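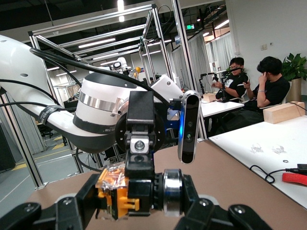
Yaowalak Nuchit has asked whether the shared tables could be cleared at the close of each session, and whether small parts might be given a fixed place of their own, as too much time is spent each morning looking for a cable or a ring that was in use the afternoon before. The point has been raised by others on the Findport site and was considered at the June meeting of the Room Users' Group.

The following arrangements now apply to Room 213.

The tables are for work in progress. Cables, plugs and straps should be coiled and returned to the drawer unit beside the door at the end of the day. Wooden blocks belong in the lower drawers, sorted by size. Any block with a split or raised edge should be handed to the room office and not put back with the rest.

Offcuts of clear plastic and used packaging are to be placed in the recycling bin by each user before leaving. Cleaning staff have been instructed not to remove anything from a table, however small, and this will remain the case. Items left out overnight will therefore still be there in the morning, and the next group is entitled to move them to the tray marked Unclaimed. The tray is emptied every 2 weeks.

An order for 1000 reusable cable ties has been placed with Trarkell and they will be kept at the room office. Users may take what they need without signing. Small lidded boxes for rings, screws and similar parts are on order from Brirkow; 7 have been received so far, and priority will go to groups with a standing booking.

Users are also reminded that the walkway to the exit must be kept clear of chairs and bags at all times.

Comments on the new arrangements may be left with the room office in the Rojanasak Building before 4 pm on any working day. Requests for further drawer space should be made on the usual form.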